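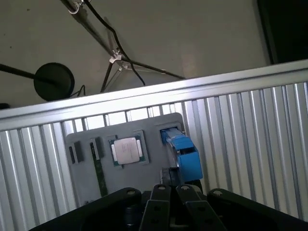 The parts tray, seen from the gripper end

Right, so I promised an update in March and then went very quiet, sorry! I've been spending every spare evening at the Bromska workshop (the shared one, down the hill from the station) trying to get the arms to take an old desktop PC to bits and put it back together again. I've called the project Navon for reasons that made sense at one in the morning, and the name has stuck.

When I last wrote I was still moaning about the tray. The first version was a flat thing with square pockets, and everything sat in it beautifully until an arm came along and nudged it. Version two slopped about. The one I'm on now is grey, with a proper raised square for the processor, a slot for the memory stick and a place for the blue plastic bits. I redrew the processor pocket more times than I care to admit. It's only a little square of stuff, but you're asking two flat fingers to pick up something very thin by its edges, so the pocket can't be so snug that the fingers have nowhere to go.

Print settings, for the two people who asked: 40 per cent infill, eight hours on the workshop printer, and a brim, because without one the corners lift. I used a spool I had left over from the greenhouse job and it's been fine.

The bit I was really dreading was the hard drive. I'd been putting it off for weeks, making tea, re-reading forum threads, tidying my cable drawer. A drive on its own is a slippery brick, but in its blue caddy it's a much nicer thing to get hold of, and I wish I'd started there.
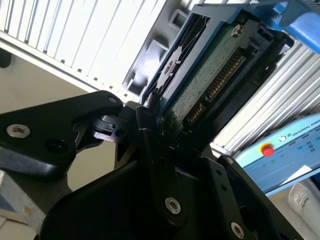
Page 2 of 3

Closing speed was my big lesson. I had it far too quick to begin with, and each time the fingers shut the caddy would twist a tiny bit and then it wouldn't line up with anything. So I slowed the last stretch right down and added a little pause before the lift. It looks a bit daft, like the arm is having a think, but it's made a huge difference to how square the drive sits. I also keep well away from the circuit board on the underside. It's an old drive and I don't care about what's on it, but I'd like to keep using the same one!

The PC itself is a Dell I got through Cairns, the recycling place on the industrial estate, who let me rummage for anything with the side panel already off. I picked this one mainly for the blue release tabs. If a person is meant to undo something without a screwdriver then an arm has at least a fighting chance.
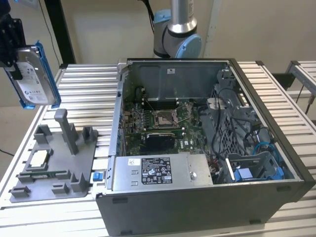 Tower on its side, lid off, drive on its way

Laying the case flat was the best decision of the lot. I tried it upright for ages and everything wanted to fall forwards, plus one arm was forever reaching round the other. On its side you come straight down from above, and the tray can live right next to it. The cables are still a pain. That light blue SATA one has a mind of its own and curls up wherever it pleases, so I've been poking it down by hand before each run, which I know is cheating.

I've set myself a target of 100 full cycles before I let myself change anything else. A cycle is drive out, drive in, processor out, processor in, memory the same. Brerkia (the little online shop where I get my fixings) had a deal on cap screws so I now own 200 of them, and I expect I'll be finding those in my coat pockets for years.
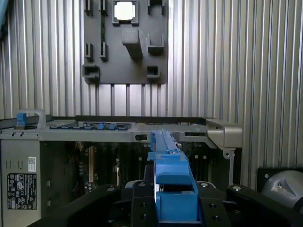

What's left on the list

Sort out that SATA cable, with a clip or a bit of tape or sheer bad temper.

Slow down the approach for the blue plastic parts too. They're long and awkward and I've been gripping them too close to one end.

Print a spare tray. I've only got the one, and I have dropped it once already.

Write up the wiring properly. I keep saying this. The notes are on the back of an envelope and the envelope is in the van.

If you've done anything like this with memory sticks, please leave a comment, as I'm still not happy with how hard I have to push to get them seated. I'll put the tray files up once I've tidied the drawing, probably after the next lot of cycles.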